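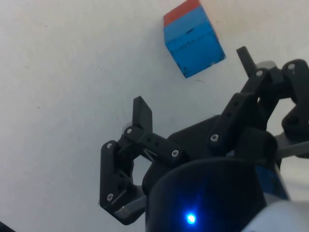 The Gripper That Thought It Was Empty

The fault first showed up in the logs at Ollthorpe as a string of good picks. The arm reached for a painted wooden cube, closed its fingers, lifted, moved over and let go. The software marked each cycle as a success. When Ximeng Xu came in the next morning, the cube was on the floor and the arm was still working.

It had run 287 cycles overnight. Checked against the joint data, 196 of them had moved nothing at all.

Ollthorpe tests low-cost arms for small manufacturers, and the cube task is one of its oldest. The blocks get dropped and squeezed for months, so the paint chips and the corners go soft. Xu likes them that way. "A new block tells you how the gripper does with a new block," she says.

The cause was a loose screw in the finger linkage. A two-finger gripper of this kind is driven by one motor, and the links carry the motion out to the tips. With one joint slack, the fingers could stop short of each other while the motor turned as far as it would on an empty close. The controller, a Brastum unit, read the position of the motor and had no sensor at the fingertips. Its rule for a successful pick was that the motor had stopped before the empty-close position. That position had been set by hand in June, before the joint worked loose. By July the number was wrong by 12 counts, enough for an empty gripper to pass as a full one.

The dropped block did no harm. What worried the lab was a second problem found in the same logs. On 15 cycles the gripper reported that it was open when a block was still wedged between the fingers. The safety rule allows the arm to travel at full speed when the gripper is open. It did so each time, holding the block.

"That's the one I wrote up," says Tsung-han Hsieh, who handles incident reports for the lab. "A block that size won't hurt anyone. Some of our customers pick up metal parts."

His report went out on July 24, 2026, to the shops running the same setup, including Tunness, a maker of cabinet hardware. Tunness checked its four arms and found one with play in the same joint.

The repair took a few minutes: thread locker on the linkage screws and a new empty-close reading. The arm now closes on nothing at the start of every shift, and if the reading has moved, it won't run. Full speed after a release also needs a clear signal from an overhead camera.

Xu has asked for fingertip sensors as well. A quote from Yen, the lab's parts supplier, is on her desk, and the overnight runs are on hold until it is approved.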